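Trirkier Theater to Open Season of Stand-Up Documentaries and Live Comedy

TRIRKIER, May 12, 2024 - The Trirkier Theater will present eight evenings of stand-up comedy and documentary film beginning in July, the theater said. The season, called Halley Nights, pairs a film about the history of American stand-up with a live set by a working comedian. Each evening ends with a talk between the performer and the audience.

The live portion of the opening night belongs to Stella Simiyu, who began performing at open mics while working as a school bus dispatcher. Her first full-length show, "Wrong Route," toured small clubs for two years and was released as an album by Dorkis Records. She writes mostly about her family, her old job and moving to a new city in her thirties.

"I grew up listening to comedy albums on headphones so my mother wouldn't hear the language," Simiyu said. "I'm glad to be on a bill where people come to hear how those records were made and then stay for new jokes."

Elias Mansour and Noura Ghanem will share the second evening. Mansour is a former radio host whose act is built on long stories, some of them running 20 minutes. Ghanem started in sketch comedy and moved to stand-up after her group broke up. The two have appeared together before, at the Wiriya Comedy Festival, where they hosted the late show.
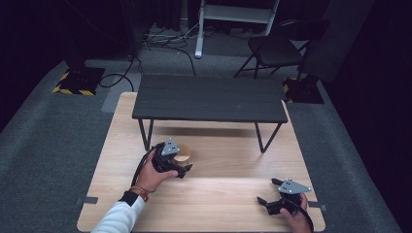
The remaining performers will be announced in June. Afiq Yeoh, who programs the season, said he looked for comedians who write their own material and have at least an hour of it.

"A lot of comedy bookings are ten minutes here and ten minutes there," Yeoh said. "We wanted to give people the whole stage for the night. The films run first, there's a break, and after that the evening is theirs."

The films cover stand-up from the nightclub years through the comedy album boom and the rise of cable specials. Film historian Nizar Harb selected them and will give a short introduction before each one. Harb has taught a course on recorded comedy for seven years and owns a collection of over 3000 comedy records, a number of which will be played in the lobby before the doors open.

Some of the films and live sets contain strong language and adult subjects. The season is recommended for ages 17 and up. Recording and phone use are not allowed in the auditorium during either part of the evening.

Tickets and times

Doors open at 6:30 p.m. and films begin at 7 p.m. Single tickets and season passes are on sale now at the box office and on the theater's website. Passes include a reserved seat for every evening. A limited number of student tickets will be sold at the door with a valid ID. The theater has step-free entry from the parking lot, and captioned screenings are available for all of the films.

About the Trirkier Theater

The Trirkier Theater is a 1000-seat venue for comedy, film and music. It is open all year and also rents its stage to local schools and dance companies.

Media contact: Afiq Yeoh, Programming Office, Trirkier Theater. Interview requests for Stella Simiyu should be sent to the same office.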